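Nillness (robot)

Nillness is a home-built robotic arm and software project for handling and turning a Rubik's cube.
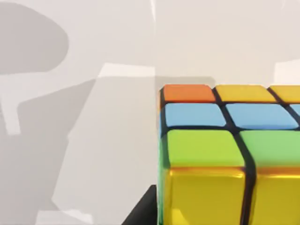 Simulated view of a Rubik's cube beside a black gripper finger

It was begun by Chiharu Kinoshita at the Tuvdale shared workshop and is maintained by members of that workshop. The name covers both the physical arm, which is fixed to a bench, and the simulator in which its movements are prepared.

History

Kinoshita started the project in July as a way to reuse the motors from an abandoned camera slider. The first version held the cube in a fixed cradle and turned only the top layer. It was shown at a workshop open evening, where the cradle cracked, and the design was dropped in favor of an arm with a two-finger gripper. The simulator was added shortly afterward, when repeated collisions had worn out two sets of finger pads. The current version of the control software was released to members on 15th August.

Design

The arm has 6 joints and stands 60 centimeters high when fully extended. Its links were cut from aluminum bar on the workshop's own saw, and the joint housings were printed in black plastic. A controller board called Trumia, designed by the workshop's electronics group, drives the motors and reads the position of each joint.

The gripper closes on two opposite sides of the cube. Turning a layer requires a small clamp on the bench, which holds the lower part of the cube while the arm rotates the upper part. The arm then lifts the cube, sets it down on another side and repeats the process. A full solve is therefore slow by the standards of dedicated cube-solving machines, and speed is not a stated aim of the project.

Simulation

Movements are tested in a program named Tamura before they are run on the bench. The program renders the cube with glossy stickers and a black body, and includes the shadows cast on the surface behind it. Kinoshita's build notes describe reflections as the main source of color-reading errors, with yellow and orange the pair most often confused under strong light. The lighting in the simulator can be moved to reproduce such cases.

The notes record 1,442 simulated grasps made in preparation for the current release. Failures were sorted by cause, the largest group being approaches in which one finger met a corner of the cube before the other had reached its side. The approach path was later changed so that both fingers descend outside the cube and close together.

Use and upkeep

Nillness is available to members who have completed an 18-minute safety introduction. Finger pads are replaced by the user who finds them worn, and spare sets are kept in the drawer under the bench.

See also

Trumia (controller board)
Tamura (simulator)
Tuvdale shared workshop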